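Forums > Automation and Manipulation > Standards and Good Practice > Reset rules for tabletop tasks

Reset rules for tabletop tasks: how strict is strict enough?

rellik_bench
October 20, 2021
We are rewriting our bench rules for tabletop manipulation and I would like to hear how other groups handle resets. The old document was two pages and people read it differently. One operator put every item back to within a finger width of where it started. Another one just made sure everything was on the table. Both thought they were following the rule, which said "restore the scene."

Draft as it stands:

1. Every episode starts from a written layout card. 30 cards, shuffled at the start of a shift.
2. Nobody reaches over the table until the arm is parked and the enable switch is off.
3. Duplicate items get named by position in the log, never by color alone.
4. Anything soft (gloves, cloths, sponges) gets laid flat before the episode starts.
5. If an item leaves the table, the episode is stopped and marked.

Number 4 is where we argue the most. Number 1 is next.

holdpoint
Rule 2 should be rule 1. I know the order doesn't change what it says, but people read the first line of a posted sheet and skim the rest. Ours starts with the enable switch and then has a blank line.

Also "parked" needs a definition. We use a named pose and the operator has to see the pose name on the screen.

Cárdenas_lab
Agree on the order. I don't agree with the layout cards. We ran cards for most of July and ended up with a policy that was very good at 14 layouts. Now the operator gets a list of items and a rule that nothing may overlap the work area edge, and places things however they like. More variety, less paperwork.

rellik_bench
Variety from people isn't that varied, though. When we let operators choose, cups ended up on the right with the handle toward the person. I went back through 2641 episodes and it was the same few arrangements over and over. The cards at least force the odd ones.

Cárdenas_lab
Then randomize the cards per episode and not per shift. A fixed deck of 30 is still a fixed deck.

rellik_bench
Fair. I could generate them. Somebody would have to check that they can physically be set up, but that's an afternoon.

Two views from the bench, one overhead and one from the wrist. 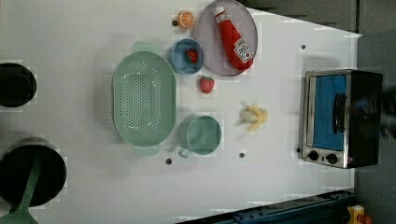
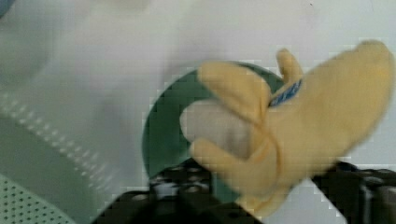 With a kitchen set like this, rule 3 comes up all the time. Two strawberries, one in the bowl and one on the table, so "pick up the strawberry" is a bad instruction and I want it rejected when it's typed in. The log should say "strawberry in the blue bowl" or "strawberry below the bowl." Same with mint green: the colander, the cup and the spatula are all that color, so "the green one" tells the annotator nothing.

dirosley_qa
I'd go further and ban color words for anything that has a plain noun. Cup, colander, spatula. Color only when you need it to separate two of the same noun.

holdpoint
Don't ban them. Real users say "the green cup." If the log never has color in it you've made a cleaner log and a worse data set. Require that the phrase picks out one object and leave it there.

dirosley_qa
OK, "must pick out exactly one object" is better wording than mine. I'd still want a second person to check a sample. We do 16 per shift.

tablesaw_tim
On rule 4, I would drop it completely. A glove that has been laid flat is a different task from a glove that landed in a heap. If the thing is going to be used in a house, it will see heaps.

rellik_bench
The problem we have is that a heap can't be reset. If I want to compare two versions of the software, I need the same start, and I can't fold a rubber glove the same way twice.

tablesaw_tim
So split it. Flat for evaluation, anything goes for collection. Put the word EVAL on the card.

rellik_bench
I can live with that. Rewriting 4 as two lines.

Cárdenas_lab
One more for the list. Read the wrist video during the shift, at least a few clips. Fast wrist motion plus heavy compression can leave you with a printed label you can't read, and if your task depends on the label you want to know that before lunch. We set a minimum bitrate for the wrist stream and wrote it on the same sheet.

holdpoint
Does the sheet say who can change the bitrate? Ours didn't, and three people did.

Cárdenas_lab
It does now. Shift lead only, with initials.

dirosley_qa
Rule 5 needs a line about who picks the item up off the floor and when. It should point back to the enable switch.

rellik_bench
Added. I'll post the new version once the safety lead has signed it. Still not sold on dropping the fixed deck for evaluation runs.

Related threads
Bratico gripper pads: how often do you replace them?
Named park poses and what to call them
Enable switch placement for left-handed operators
Logging aborted episodes: keep or delete?
Bitrate settings for wrist cameras
Layout card template, second revision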